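Skaltora Metal Paste, small tin

Back in stock as of June 11, 2023

I've been selling this paste out of the shop in Drurstead for long enough that people now come in and just point at the shelf. It's a soft, gray, slightly gritty polish for bare steel, brass and copper, and it smells a bit like pencil shavings. I use it on my own door handles, my kitchen scissors and a brass tray that my aunt gave me and then asked for back once she saw it clean (she didn't get it).

You really don't need much. Put a dab the size of a pea on a cotton cloth, rub it in small circles until it goes black, and leave it alone for 5 minutes. Then wipe it off with the dry side of the cloth and keep going until your fingers squeak. If the piece has years of brown on it, do the whole thing over again. I know, it's boring! Put the radio on.

Please don't use it on anything painted, lacquered or plated. The grit will dull a painted finish, and matte black is the worst for showing it – you end up with a shiny patch that won't go back. If your metal sits right up against a painted part, run some masking tape along the join first and work away from it.
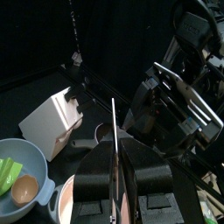
Silver metal next to matte black

People ask me about the difference between this and the Bira cream, so let me try. Bira is runnier and much milder, and I like it for a quick wipe on things that are already in decent shape. Skaltora is the one for getting them there. If you're only going to buy one, get this and use a lighter hand on the nice stuff.

The tin has a screw lid, and the lid does stick if paste gets in the threads. Wipe the rim before you close it. Mine rolled under the workbench last December and was still soft when I found it in spring, so it keeps pretty well, but I wouldn't store it near a heater.

The details
Size: small tin
Price: $9, or 2 tins for $17
Color: gray
For: bare steel, brass, copper
Not for: paint, lacquer, plating, pearls, anything you eat off without washing it first

Cloths are sold separately. The Khondokar ones are thick and hold up in the wash, and an old T-shirt works too as long as there's no print on it.

Shipping is a flat rate and I pack orders myself, usually the next morning. If you want more than 20 tins for a workshop or a school, send me a note before you order and I'll see what I have out back. Dented tins go in the basket by the register at a lower price – same paste, ugly lid.

Questions about a particular piece? Email me a description and tell me what the metal is, if you know.

Liudmyla Zhuravel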